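Susus Household Automation Study
Progress report to the Ameo fund, second period
Date: 8/1/18

1. What we wanted to find out

The grant asks us one question: can a machine today do the small chores of a home or a small shop, at a price that a small shop can pay? In the first period we looked at folding towels. In this period we moved to tidying a workbench, which means putting tools and small parts back in their places. We chose this chore because our partner shop, Hulix, told us that it takes their staff 15 minutes at the end of each day and that everybody dislikes it.

2. The work in this period

The bench has a cutting mat, orange storage bins with tape and metal brackets, and screwdrivers that hang over the top of the mat. We did not simplify it for the arm.
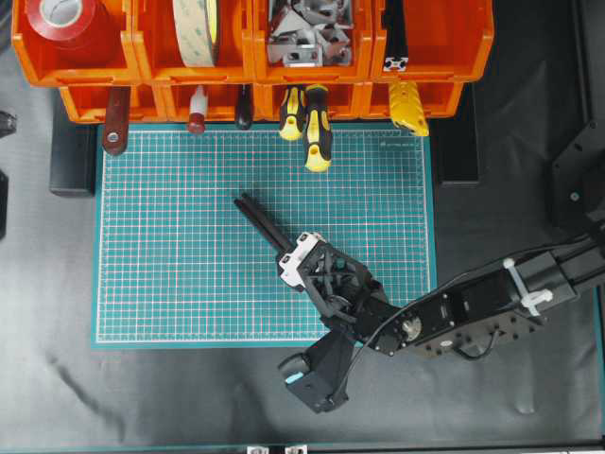 Can a small shop buy a machine now that tidies the bench by itself? We think it cannot, and we would advise Hulix to wait at least until the next generation of arms.

We made 319 attempts in 18 working days. An attempt was counted as good only when the item was in the correct place and no other item was moved. Single hard objects gave us the best results. Tools with a thick handle were also acceptable, if they did not hang too close to each other.
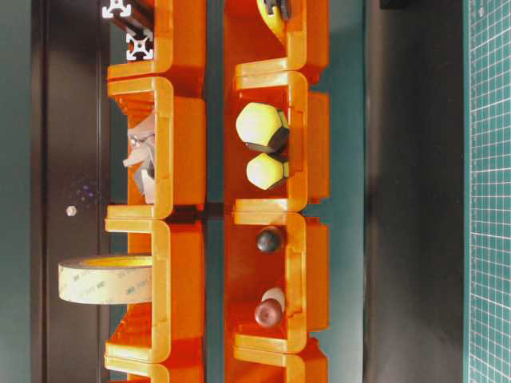 Soft and folded things remain difficult. The program must decide where to grip, and for a crumpled piece the answer is different each time. A person solves this with the fingers, almost without looking. Our software needs a new plan after each small change, and during this time the arm stands still.

Tape is a different problem. A wide roll does not fit fully inside a bin of this size, so we had to agree on what "put away" means. We decided that a roll may stick out, if it is stable.
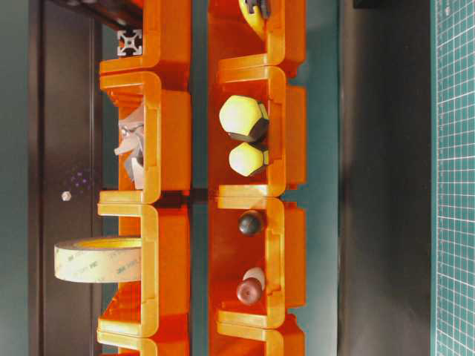 We also compared the speed. The arm is much slower than a person, but Hulix does not see this as the main problem, as the work could be done at night. More important for them is that somebody must come in the morning and correct the mistakes. If this takes five minutes, most of the gain is lost.

3. Costs

In this period we spent 2380 dollars on parts and repairs. The largest item was new motors from our supplier Ó Gríofa. Staff costs are as planned.

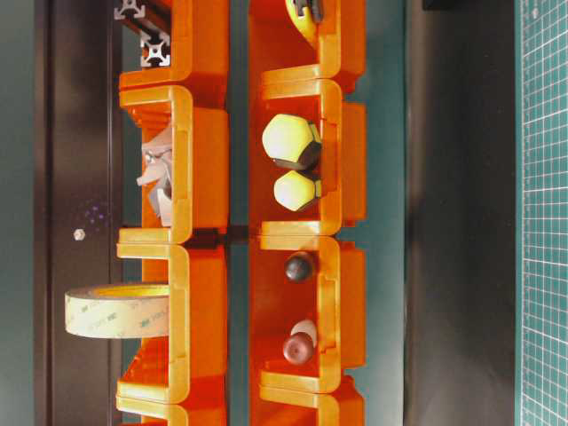

4. Next steps

Until September we will work on two points. The first is to let the arm ask for help when it is not sure, in place of trying again and again. The second is a test with the bins in a changed order, because in a real shop people move them. We ask the fund to keep the payment plan unchanged. The full table of attempts will be sent with the next report.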